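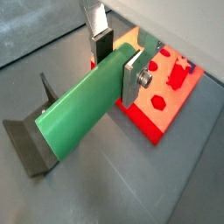
Shapes, holes, patience

Saturday-morning noise on a weekday afternoon, that's what the toy library on Skomgate sounds like. Bricks going over. A drum. Someone under the table who won't come out for anybody, not even for crackers.

It opened in June in what used to be a shoe repair shop and the shelves are still the old shoe shelves, too shallow for anything with wheels. Dolls' house on the floor then. Marble run in the window. You pay 80 cents a week per toy, or nothing if you can't, and the box comes back when it comes back. Mostly it does.

I went expecting the electronic stuff to be out on loan and the plain stuff to be sitting there. Wrong way round. The talking tablets were stacked up by the radiator. The shape sorters – every one of them gone, with a waiting list pinned to the door and a second sheet taped under it.

Why sorters? Parents I asked mostly shrugged. It's quiet. It ends. A two-year-old can do it badly for twenty minutes and still be pleased, and a four-year-old will do it once, fast, then start putting the pieces in upside down to see what happens. My own daughter had one from the market at Sollgate and the star was missing from the day we got it. She never seemed to mind. I did. I looked for that star for a year.

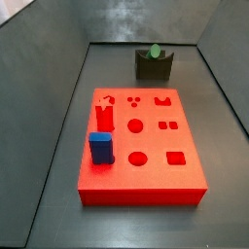 The rival outfit, if you can call it that, is Quansah, a toy shop 3 streets over that has been selling new for decades and now takes used toys in part exchange. Their ledger had 2,606 toys in it when I called in, and a fair few had been through the shop twice. Foam does worst. It gets chewed, the edges go soft and after that the circle fits in everything. Wood comes back with pen on it. Hard plastic just comes back.

Prices are all over the place. A plain wooden board with a knob on each peice, a few dollars. The same thing in a nice box, painted gray and oatmeal so it goes with the couch, ten times that. Kids do not want oatmeal. Every kid I watched went for the red one, then the green one, then whatever the next kid was holding.

Catach, the small maker out by the canal, still cuts its sorters to order and will sell you a single replacement piece, posted in an envelope. Star, please. I asked. They need a tracing of the hole, in pencil, and a depth.

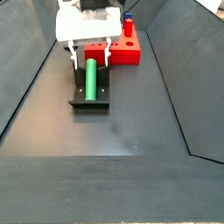 Green cylinder, red block.

So I did the tracing. On baking paper, with the board balanced on my knee, and got it wrong, and did it agian. My daughter is eleven now and came in to ask what on earth I was doing. Then she took the pencil off me and did the points properly. It went in the mail the next morning – 2 stamps, no note.

August 2022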